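Home | Shop | Paint | Waxes & Finishes | Brushes | Journal | Basket (0)

Garelier Soft Furniture Wax, Clear, 400 ml

We've been stocking the Garelier waxes since last October and this is the tin we reach for more than any other. It's a soft, buttery paste made to go over chalky and matt furniture paints, and it is such a pleasure to use! Anyone who has fought with a hard wax in a cold garage (digging at it with a spoon, warming the tin on a radiator, all of that) will feel the difference as soon as the lid comes off. It spreads like margarine.

The finish is a low sheen, a touch livelier than bare paint and nowhere near gloss. On white and cream it stays properly clear. We painted up sample boards in Gisler Chalk White when the first delivery came in and leaned them in the shop window, half of each board waxed and half left bare, and the waxed halves have kept their colour beautifully. On dark shades expect the paint to deepen by a shade or so, much as it looks when damp. We love that on the navy and the bottle green, but do try it underneath or round the back first if you've mixed a colour you're fond of.

Where it really earns its keep is on carved and moulded pieces. Varnish likes to pool in the dips and dry in little shiny puddles, and then you spend an evening picking them out with a cocktail stick. With a soft wax you can work it into scrolls, petals and leaves with a round brush, wipe the high parts with a cloth, and the detail comes up crisp. Dressing tables, mirror surrounds, picture frames, bed heads with too much going on: these are our favourite jobs. 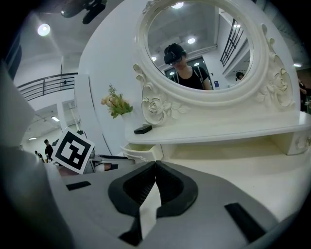

White vanity table with a carved rose mirror surround.

For flat tops we'd use a lint-free cloth folded into a pad. Take up less than you think, rub it in with small circles, then finish with long strokes along the length of the top. Going heavy is the one mistake we see again and again, and it leaves a tacky surface that collects every bit of fluff in the house. If you've done it already, don't panic. Put a little fresh wax on a clean cloth, rub it over the sticky patch to loosen it, and wipe the whole lot back.

For carving, the Flanik No. 14 round brush is a lovely match. It has a domed head and enough spring to get under a curled leaf, and the handle is short so you aren't poking yourself in the chin when you work close up. Keep a second dry brush for buffing. An old shoe brush does well too, if it has never met brown polish!

Drying and buffing

Leave the first coat overnight before buffing. You can put on a second coat the next day, and for a dressing table or anything else that will meet perfume, hairspray and cups of tea, we'd go to 3 thin coats on the top and leave the sides at one. The wax is dry to the touch long before it's fully hard. Allow 14 days before you stand anything heavy on it, and be gentle with it in the meantime.

Drawer runners are worth a wipe of wax while you have the tin open. Old drawers that stick and judder will often slide much more sweetly afterwards. Leave paint off the runners altogether if you can.

Looking after it

Dust with a soft dry cloth. Spills should be blotted up fairly quickly, and hot mugs need a coaster, as with any waxed piece. Skip spray polish. A light fresh coat once a year keeps a well-used top looking good, and there's no sanding back to do first. If you ever want to repaint, wash the piece down with white spirit, let it dry and give it a light rub with fine paper.

Details

Size: 400 ml tin
Colour: clear
Coats: 1 to 3
Apply with: cloth or brush
Clean brushes with: white spirit, then warm soapy water
Suitable for: indoor painted or bare wood
Not suitable for: outdoor furniture, floors, worktops
Dispatch: within 7 days

The same wax comes in Girnarach Brown, a warm antiquing shade that settles into carving and makes new paint look pleasantly old. Always put a coat of clear on first, or the brown will grab and you'll be stuck with the smudges. Lay cloths soaked with wax or white spirit out flat to dry outdoors before binning them, as they can heat up if left in a heap.

Page updated 16 August 2019

This site uses cookies to remember your basket. By carrying on browsing you agree to our use of cookies. OK | Find out more

Contact us | Delivery & returns | © 2019 All rights reserved | Back to top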